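Cleaning a Ceramic Vanity Sink Without Dulling the Glaze

Most marks on a glazed basin are soap film and limescale, and neither calls for scouring powder. Powder leaves fine scratches that hold dirt.
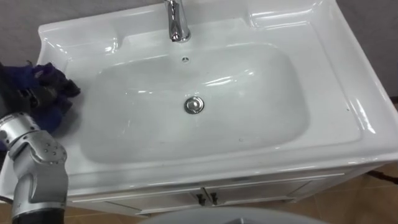
Clear the deck first, including the soap ledges, and rinse out any grit with warm water. Put a few drops of dish soap on a soft sponge and work from the deck down to the drain. Go around the faucet base with an old toothbrush - scale builds up fastest there.

For scale on the ceramic, mix 100 ml of white vinegar with 100 ml of water, wipe it on and leave it for 30 minutes. Keep vinegar off chrome. Stoppers and levers need only soap, a rinse and a dry cloth.

The overflow channel is usually skipped. Mix 75 ml of baking soda into a liter of warm water and pour it slowly into the hole through a small funnel. Flush with clean water. Repeat every 30 days if there is a smell.

Dry the rims last, then run the cloth along the joint between sink and cabinet. Standing water there swells the tops of the doors.

Do not mix vinegar with bleach cleaners at any stage.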